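Foro Hogar y Bricolaje › Muebles › ¿Barnizo otra vez la mesa o la dejo?

marelilla_7
Buenas a todos. Heredé una mesa de comedor y llevo desde mayo dándole vueltas. El brillo no me convence, pero me han pedido 400 euros por lijarla y darle aceite en un taller de Tirano y casi me caigo de espaldas. ¿Lo haríais vosotros en casa? Tengo miedo de cargarme la veta, que es lo que más me gusta (¡y mira que soy manazas!). Ah, y ya de paso, ¿gafas de montura fina negra para lijar con la mascarilla puesta o se empañan igual?

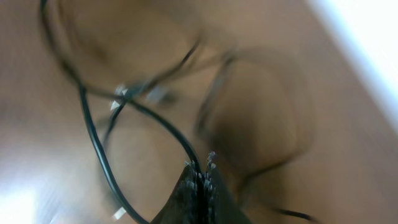
Enviado por: marelilla_7 | Aprendiz | Mensajes: 3

Sigo, que le di a enviar antes de tiempo. El barniz es el Fullow satinado, o eso decía el bote que había en el trastero.

tornillo_flojo
Se empañan igual, te lo digo yo. Y 400 no me parece caro: entre lijas, aceite y los fines de semana que le echas, acabas pagándolo de otra forma. Yo la llevaba al taller sin pensarlo.

Kunedthorpe
Pues no estoy nada de acuerdo con tornillo_flojo. Lijar una mesa lo hace cualquiera con paciencia – eso sí, siempre a favor de la veta y sin apretar. A mí me pidieron 900 por una más grande y la hice yo en el patio. Quedó estupenda, con algún remolino que solo veo yo.

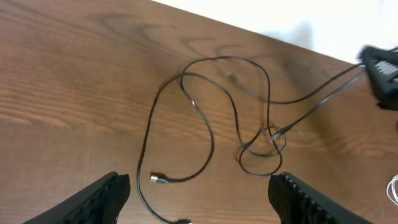
La veta, con un cable negro encima

marelilla_7
¡Gracias! ¿Y aceite o cera? En la tienda Agbayani me insisten con la cera, pero con niños merendando encima no lo veo.

tornillo_flojo
Aceite, ahí sí coincidimos todos, supongo. Pero prueba antes por debajo, que luego vienen los llantos.

Kunedthorpe
Aceite duro, manos finas, y entre mano y mano la dejas secar hasta el día siguiente. La cera para las sillas.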